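Lorlow 85 Magnetic Driver Set: Long-Term Review
Reviewed by Surachet Kongkaew
13/09/2026

Price paid: 85 dollars, retail, no discount. Used daily since January on desktop and small server work.

The Lorlow 85 is a precision and mid-size screwdriver set sold mainly to people who take computers apart for a living. I replaced an older Vidon set with it after the Vidon handle developed play in the bit socket. Most of my work is drive swaps, power supply replacement and fan service, so the review leans that way. Phone and watch repair is outside what I can judge.

What is in the case

Two handles, one extension shaft, one flexible shaft, and the bits. The small handle takes 4 mm bits and the large one takes 1/4 inch. An adapter lets the large handle accept the 4 mm bits, and it fits without wobble. The case closes with a sliding lid that has no latch. Carried flat, it stays shut. Carried on end in a bag, it opened on me twice in the first month, and I now keep a rubber band around it.

Bits

Phillips #2 and #1 do nearly all the work in desktop service, and both are good. Fit in a standard 6-32 case screw is close, with no rocking, and the tip does not climb out under normal hand torque. The #1 is slightly long in the taper compared with the Vidon, which helps in recessed M3 drive screws. The #0 and #00 are fine. The Torx bits are accurate through T10. My T15 arrived with a burr on one lobe. Lorlow replaced it in 3 days and did not ask for the old one.

After several months of use, the #2 has light rounding at the tip and the #1 shows none that I can see under a loupe. The black coating has worn off both. The bits are marked on the flat of the hex, and the marks are shallow. Under a bench lamp they can be read. Inside a case with the lamp behind you, they cannot.

Magnet strength

The small handle holds an M3 screw horizontally and will hold it pointing down if you do not shake it. The large handle holds a 6-32 screw in any position. With the extension fitted the pull drops a good deal, and a 6-32 will fall off if the tip brushes the side of the chassis. A separate magnetizer block costs extra and should be in the box at this price.

I am asked about magnets and hard drives every time I mention a set like this one. I have never lost data to a driver tip and do not know a technician who has.

Handles

The large handle is aluminum with a knurled grip and a free-spinning cap. The cap bearing is smooth and has stayed that way. The knurl is coarse enough to hold with oily fingers and coarse enough to be unpleasant after an hour of racking rail screws. Homa Mohammadi, who works the bench next to mine, has smaller hands and prefers the small handle for everything up to #2. She can start a 6-32 with it but has to switch to break one loose.

There is no ratchet. Lorlow sells a ratcheting handle separately, and I tried one belonging to a customer of ours at Gerndale. The tooth count is too low for tight spaces, and I would not pay for it.

Shafts

The extension is 1/4 inch, straight, and locks with a collar. It reaches the rear cooler screws on a mid tower without your knuckles touching the heatsink. The flexible shaft twists noticeably before it delivers any torque. It will run a screw in and will not tighten it. Leave it in the case.

Compared with the Tapia

The closest competitor is the Tapia bench set. Its bits are a little harder and the markings are far better, printed in white and easy to read. Its handle is plastic, and the socket in the shop's copy loosened within a year. The Tapia case has a proper latch. For field work I would take the Tapia. On a fixed bench the Lorlow is the more pleasant tool, mainly for the large handle and the adapter.

Complaints, in order of annoyance

Lid with no latch. Shallow bit markings. No magnetizer included. Only one #2 in the set, when it is the bit that wears first. Foam insert that sheds along the front edge.

Verdict

Accurate bits, a very good large handle, a poor case. Recommended for bench use with a spare #2 added to the order. Buyers who travel with their tools should look at the Tapia first.

Rating: 4 out of 5

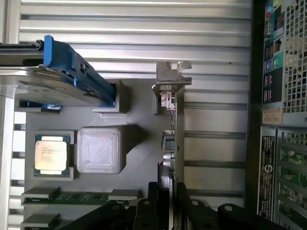
Metal drive caddy standing in a gray fixture board.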